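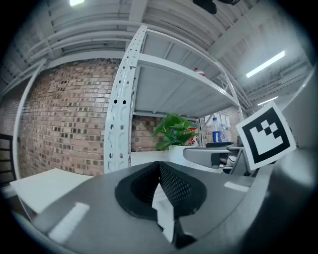 Why Things Float

Drop a pebble into a bucket of water and it sinks. Drop a log into the same bucket, if the bucket is large enough, and it floats. The log is much heavier than the pebble. Weight alone, then, does not decide what floats. To find out what does, you need to look at two things together: how heavy an object is, and how much room it takes up.

Pushing water out of the way

Water and a pebble cannot be in the same place at the same time. When the pebble goes in, some water has to move. Scientists say that the pebble displaces the water. You can see this in the bath. The water level goes up when you get in and goes down when you get out.

The water that was pushed aside is still pressing on you. Water presses on an object from every side, and it presses harder the deeper you go. The bottom of an object is deeper than its top, so the push from below is stronger than the push from above. The difference between the two is an upward force called buoyancy (say BOY-un-see).

The size of this force follows a simple rule. The upward push is equal to the weight of the water that has been displaced. If an object displaces two pounds of water, the water pushes up on it with a force of two pounds.

There are three possible results:

The object weighs more than all the water it can displace. It sinks.
The object weighs less than that. It rises until only part of it is under water, and floats.
The two are equal. It stays where it is, neither rising nor sinking.

Density

Density is the amount of matter packed into a certain space. A block of iron and a block of pine wood can be exactly the same size, but the iron is far heavier. Iron is the denser of the two.

Fresh water has a density of one gram for each cubic centimeter. A cubic centimeter is a cube as wide as the tip of a small finger. Anything with a higher density than water will sink in it, and anything with a lower density will float. Most kinds of wood are less dense than water. A few, such as ebony, are denser and go straight to the bottom.

Ice is a special case. Most substances become denser when they freeze. Water spreads out a little as it turns to ice, so ice is less dense than the liquid it came from. An ice cube floats with most of itself under the surface and a small part above. Icebergs do the same.

How a steel ship floats

Steel is nearly eight times as dense as water. A solid lump of it sinks at once. A ship made of steel floats because it is not a solid lump. The hull is a shell, and most of the space inside is filled with air. When you work out the density of the whole ship, you have to include the air. Steel and air together come out less dense than water.

Consider the Jendmont, a small cargo boat that carries gravel across Lake Urkum. Empty, the boat weighs 346 tons. It settles into the lake until it has displaced 346 tons of water, and then it goes no deeper. Load it with 30 tons of gravel and it sinks a little lower, until it has displaced 376 tons. Lines painted on the side of the hull show the crew how deep the boat is sitting. If the highest line goes under, there is too much gravel on board.

A hole in the hull lets water in and air out. As this happens the boat becomes heavier, but its size stays the same. Its density goes up. Once the density passes that of the lake, the boat sinks.

Salt water

Sea water has salt dissolved in it. The salt adds mass without adding much volume, so sea water is denser than fresh water. A denser liquid pushes up harder on the same object. A ship that sails from a river out to sea rises slightly in the water, even though nothing has been taken off it.

Try it: the egg test

You need:
2 tall glasses
2 fresh raw eggs
Warm tap water
Table salt
A spoon

1. Fill both glasses halfway with water.
2. Put 15 teaspoons of salt into one glass and stir until it has dissolved. This takes a few minutes. A little salt may stay at the bottom.
3. Lower an egg into each glass with the spoon.
4. Compare the two.

The egg in plain water should sink. The egg in salt water should float. If it does not, add more salt and stir again - gently, with the egg taken out first. Old eggs are a poor choice for this test. Air collects inside the shell as an egg ages, and a very old one may float in plain water as well.

Wash your hands after you handle the eggs, and do not drink the water.

Words to know

Buoyancy: the upward push of a liquid or gas on an object in it.
Density: how much matter is packed into a certain space.
Displace: to push something out of its place.
Hull: the outer shell of a ship or boat.
Volume: the amount of space an object takes up.

Page last checked 24 October 2020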